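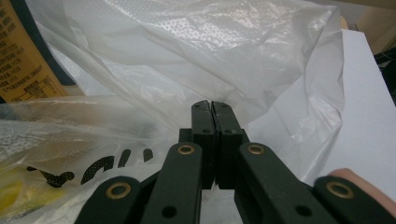

Does the Zondeck cell replace the unpacking shift at Staren?

Part of it. The lifting and placing of rigid items moves to the cell in November. Bag opening, date checks and rejects stay with people.

Filed under: Warehouse & Back of House > Automation at Work

To: floor-systems list
Subject: Re: unpacking bench, what changes for the bench crew

> The notice says operators will "demonstrate" items with the
> hand gripper for part of each shift. Is that time counted
> against our pick rate? The rate sheet still says 200 per shift
> and I can't do 200 and demonstrate as well. Also, who decides
> which items go to the cell and which stay on the bench?

Taking these in order.

Demonstration time is logged under its own code in Ukari and does not touch the pick rate. The rate is prorated against the hours that remain. If your sheet shows the full 200 on a day with demonstration time, the code was not entered, and your shift lead can correct it until the period closes.

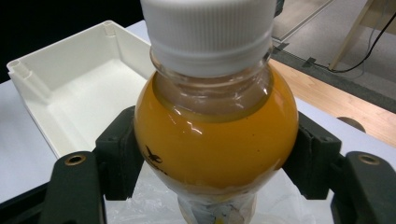 Item routing follows a class table, currently 477 item codes. Each code is marked C (cell), B (bench) or S (shared). Rigid containers with a consistent profile are C. Bottled drinks were B in the first draft because the labels were tearing in the jaws. With both pads on the rounded shoulder, clear of the crumpled label at the waist, that problem does not arise, so bottles of this shape are now S. Bench crew can request a class change on the same form used for damaged stock. Requests so far have been answered within one shift.

Film is a separate matter. Thin bags fold differently every time, and a bag that hides its contents has to be opened before the item code is known. We have 31 codes that arrive in film and all of them are B. I do not expect that to change this year – Zondeck has not quoted a date and I have not asked for one.

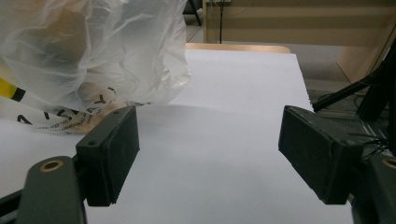
GRADES AND HOURS

Headcount on the day shift is unchanged. Two evening positions will not be refilled when the current contracts end. That was left out of the notice and should have been in it.

Operators who record demonstrations move to the upper bench grade after 3,000 accepted recordings. A recording is rejected if the item is dropped or if the jaws close on a tray rim. Rejected recordings do not count toward the grade, but the time is still paid at the normal rate.

Grip fatigue has been reported. The hand gripper is heavier than it looks after an hour, and rotation is now set at 40 minutes. Please keep to it even when the queue is long.

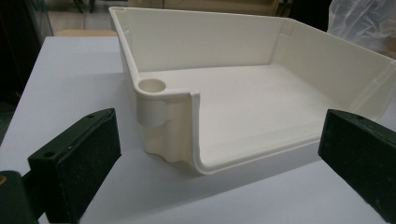 R. Kandasamy

Addendum on trays, as I was asked off list. The low-front type stays in use for both cell and bench. Place it with the back wall away from you and leave space for the fingers on either side of it. Do not stack trays at the cell position. Trays with a cracked front lip go to scrap – the cell has no check for that and will load them anyway.

We use cookies to remember your list settings. Accept | Manage

Comments (3)

benchside_2: Ukari only shows me the demo code if I log in from the bench terminal. On the handheld it is missing. Same for anyone else?

pallet_jack: Same on the handheld. Log out, pick the site again, and it shows up.

nightrota: So two evening jobs go and we find out in a reply. Please put it in the next notice along with the contract end dates.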